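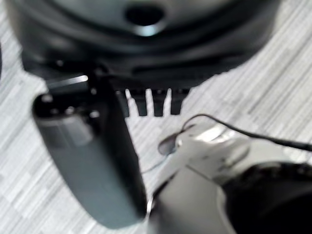

Home Guides Floor Care Support

Setting up your Lodden

1. Clear the floor first. I pick up socks, cords and anything thin enough to get dragged along.

2. Set the Lodden down flat and give it 20 minutes on the charger before the first run (I never last that long, but try!).

3. Start with one small room - the hallway is my favorite - and let it finish.

Note: I wipe the black shell with a dry cloth, because the glossy plastic shows every fingerprint.

Caution: switch it off before you clean between the teeth. Hair loves to wind itself in there, so I check after every 2 runs.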